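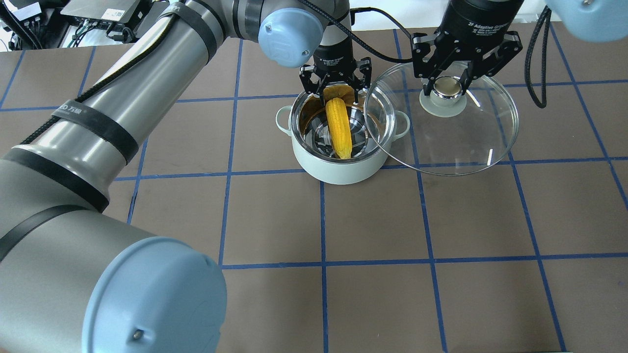
My sister called me in April to tell me they were going to tear down the bus depot on Dirside Avenue, and I said something like "good," and she hung up on me. She had a point. I spent four years of my life waiting for the number 8 in that building, and so did she, and so did pretty much everyone we knew who didn't have a car or a boyfriend with one.

If you never had the pleasure, the Dirside depot is a long, low, tan brick thing with rounded corners and a clock that was wrong the whole time I lived there. It opened in 1938 with 344 seats in the waiting hall, which tells you how many people the transit company figured would be stuck there at once. The floor is terrazzo, green and cream, with a compass in the middle that points a few degrees off north. We used to dare the little kids to stand on it and spin until they fell over. I threw up on it once (grape soda, sixth grade).

The buses moved out to the new transfer center by the highway a while back, and the depot has been sitting there with plywood in the windows ever since. Last year the Ulteck company bought it, along with the two parking lots behind it. What Ulteck wants is a five-story building with apartments on top and storage units on the bottom. I've looked at the drawings. It looks like every other building that's gone up in the last ten years, with the gray panels and the orange panels and the little balconies nobody could fit a chair on.

Now, the depot was supposed to be protected. It went on the city's landmark list in the eighties after a fight I was too young to care about. But being on the list only means you have to ask before you knock the thing down, and Ulteck asked. So I drove in for the hearing, four hours each way, mostly to make up with my sister.

I'd never been to one of these before. They gave everybody two minutes and there was a little light that went from green to yellow to red, and most people just kept talking right through the red. A man from Ulteck went first and said fixing the roof alone would cost more than the building was worth. He may be right! I have no idea what a roof costs. He was perfectly pleasant and he had a very nice folder.

Then came Elínborg Eyvindsson, who drove for the transit company until her knees quit and who I swear once waited for me while I ran two full blocks in clogs. She brought a petition with 674 signatures and she'd gotten most of them herself, standing outside the Đặng bakery across the street every morning at seven. She didn't talk about architecture at all. She talked about the winter the heat went out at the grade school and they moved three classrooms into the waiting hall for a month, and how the drivers went around with their coats off because it was the only warm place in the neighborhood. I had completely forgotten that. I was in one of those classrooms. We did long division on the ticket counter.

The vote got put off. They want a second opinion on the roof, and they want to know if the outfit that runs the Grumudora, the old movie house on the next block, is serious about taking over the waiting hall. Those folks turned a wreck with pigeons in it into a place that sells out 458 seats for a silent movie with a live organ, so I wouldn't bet against them. On the other hand they're still paying off the pigeons.

My sister and I walked over afterward. You can get right up to the front doors, and if you cup your hands against the one pane that isn't boarded, you can see a piece of the floor. It needs a mop. She asked if I still thought it was good, them tearing it down, and I told her to quit it, and we went across to Đặng's and split a coconut bun and signed the petition, which was still sitting by the register with a pen on a string.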